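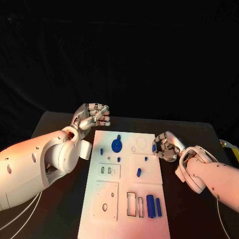
Search the guide Go Clear

Section 3: Setting up the Grulleo peg board

Okay, you've got both arms bolted down and the hands have passed their self-check, so now we get to the fun part! I've set this board up more times than I can remember, and I still like doing it. Set aside 15 minutes the first time. It gets a lot quicker.

You'll need the board, the bag of blue parts, the little screw, and a dark cloth for the table if yours is shiny (the Lalham demo table is dark already, so I skip the cloth there).

1. Park both arms. Hit Home in the Kofler app and wait for the chime. Don't reach in before the chime, even if everything looks still.

2. Lay the board between the two hands with its long side running away from you. The end with the big circle outline goes at the far side. I got this backward on my very first try and spent an entire morning blaming the software.

3. Push the board down flat and try to wiggle it. If it slides, wipe the underside and the table and try again.

4. Put out the loose parts. The gear disk goes toward the far end with its knob up, and the small pegs go near it. Cylinders can lie on their sides. They roll, so put them down gently.

Note: You don't have to hit an exact spot with any of these! Plaltden built the layout finder to cope with some slop, and I usually just eyeball it. Leave a finger's width between parts, though, or the hand may pick up two at once.

5. Leave the printed outlines empty. Those are targets, and the app gets confused if you start with something sitting on one.

6. Look at your cables. Let them curve loosely on the table, well away from the board, and check that nothing is pulled tight when an arm swings.

CAUTION: The wrist housings are partly open and there's wiring inside. Keep fingers, sleeves and necklaces out of there whenever the power is on. Please don't tuck the wires in with a screwdriver, either (Nurhan Karabulut on our support desk has a whole drawer of wrists that came back that way).

7. In the app, choose Board, then Slow Pick, and set grip strength to 55. One hand will go for a small peg and pinch it with the thumb and fingertips. Stay back and watch the first one all the way through.

8. If the peg slips, bump the grip up by 3 and run it again. If it still slips, stop and clean the fingertips with a dry cloth before you go any higher.

Getting error 3606? It means the app can't find the edge of the board. Nine times out of ten it's glare, so turn off any lamp right above the table. Shinji Sasaki swears by hanging a black curtain behind the whole setup, and I've come around to it. My errors pretty much went away after I put one up.

Once Slow Pick runs clean you can move on to Section 4, where we do both hands together.

Contact Plaltden Support | Copyright Plaltden, all rights reserved | Back to top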